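Skustirlow Word List
README, last updated 9 Aug 2025

Skustirlow is a list of dialect words for weather, mud, hedges and small animals, gathered from farm diaries and parish newsletters and typed up so that anyone can search it. There are 753 entries so far. If you like the idea that one valley needed four different words for drizzle, you are very much in the right place!

What you get

entries.csv is the list itself, one word per row
sources.csv gives the diary or newsletter each word came from
notes.txt has the longer stories that wouldn't fit in a column
old/ holds the February version, kept for people who have already cited it

The columns in entries.csv are headword, spelling_variants, meaning, quote, source_id and confidence. Everything is UTF-8 and comma separated. Quotes are cut at 160 characters, but the full passages are in notes.txt wherever we were allowed to share them.

Where the words come from

Most of the list was read out of the Vollen diaries, 17 volumes kept by one farming family who wrote about rain with real passion. The rest comes from the Pliltar newsletter and from the Lévesque letters, which are shorter but wonderful on the subject of hedgehogs. Sherif El Fassi did the typing and first readings. Mudassar Bugti checked the spellings and wrote the meanings, and also argued (successfully) for keeping "slunther" and "slunter" as two separate entries.

We typed what was on the page, odd spellings included. Where a word was hard to read, the confidence column says "low" and the doubtful letters are in square brackets in the headword.
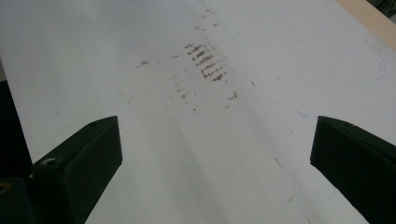

White surface with faint streaks and scuffs.

Meanings are our own wording. Some were easy — the diarist explains "clagmire" twice in one week — and some are careful guesses from the lines on either side. Guesses have a question mark at the end of the meaning. Please leave it there if you copy the entry elsewhere.

Things to watch for

Sorting is by first letter only within the mud section, a leftover from the old layout.
A word marked "V" in source_id may turn up in the letters too. We only record the earliest use.
There are 200 entries with no quote, nearly all from the newsletter, which liked to print bare lists.
Plant names are thin. We'd love more!

Using it

Free for any use, with a credit to the Skustirlow Word List. Poems, crosswords, school projects and pub quizzes are all welcome, and we would be delighted to see them.

Sending corrections

Open an issue with the headword in the title and tell us what you think it should say. If your gran used the word, put that in as well, with the village if you know it. New words need a written source for the main list, but spoken ones go into notes.txt under "heard", and that section is growing nicely.

Still to do

Split "meaning" into meaning and usage
Finish volume nine (water-stained, slow going, full of frost words)
Decide what to do about "oggin"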